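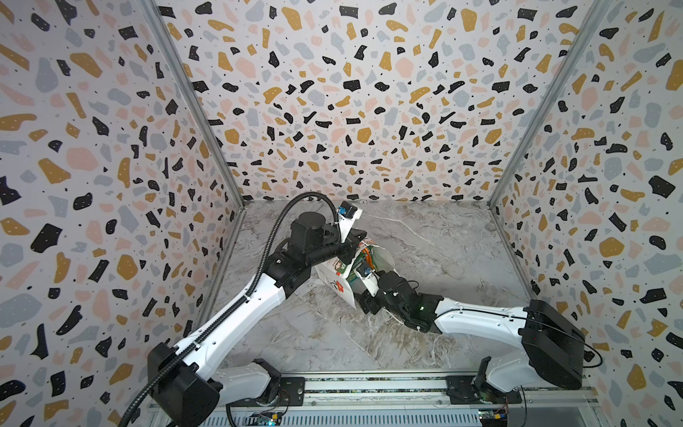 Wallpaper orders: your questions

Last updated Oct 16, 2020

How do I order a sample?
Choose the pattern you want and click "Send me a sample". Samples are A4 size and cost £2, postage included. You can order as many as you like.

Is terrazzo wallpaper hard to match at the seams?
It depends on the range. Grestell has a straight match, so every drop starts at the same point in the pattern. Jalleck has an offset match and you will need to allow more for waste. The match type is printed on the label of each roll.

How many rolls will I need?
Measure the height and width of each wall and put the figures into our roll calculator. Do not take off anything for doors and windows unless they are very large. If you are between two amounts, order the higher one.

Why does the batch number matter?
Colours can vary slightly between print runs. Check that all your rolls carry the same number before you cut any of them. If you reorder later, give us the number and we will look for a match, but we hold over 1,000 patterns and can't keep old batches of them all.

Can I hang it in a bathroom?
Tutar is a vinyl and can be used in bathrooms, though not inside a shower. The other papers are for dry rooms only.

Which paste should I use?
Ready-mixed paste for non-woven papers. Paste the wall, not the paper. New plaster must be fully dry and sealed first.

Can I return rolls I haven't used?
Yes, within 30 days, if they are still sealed. Cut lengths and samples can't be returned.

Do you fit wallpaper?
No. Garnet Girard in our shop keeps a list of local decorators and will send it to you by email.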